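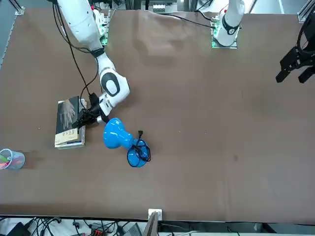
2 min read

Figure 5. Books and vase on the brown tabletop, Filldale sessions.

4.2 Where people put the fragile thing

I went into this part of the study thinking the books would be the boring bit. They weren't! When we asked people at Filldale to sort out a shared table, most of them started with the books, squared them up (more or less) and only then worried about anything breakable. Figure 5 has the kind of layout I mean: a small stack sitting slightly angled, with a dark cover on top that has a hand printed on it, and a shiny blue vase lying on its side right next to it.

I love that vase for this work. It's wide at one end, narrow at the neck and flared at the base, so lying down it gives you no obvious "right" place to grab, and people's opinions about it ran all over the place. Of the 78 people who filled in our Friday form, 16 said they would stand a vase up before touching any books – which is my own habit too, I admit. Arora's earlier notes on shelf tidying lean the other way, and Mikuš treats books as a kind of base that other things get arranged against. I think our answers fit Mikuš a little better, though the Fencombe group tidied in a different order and I come back to them in Section 5.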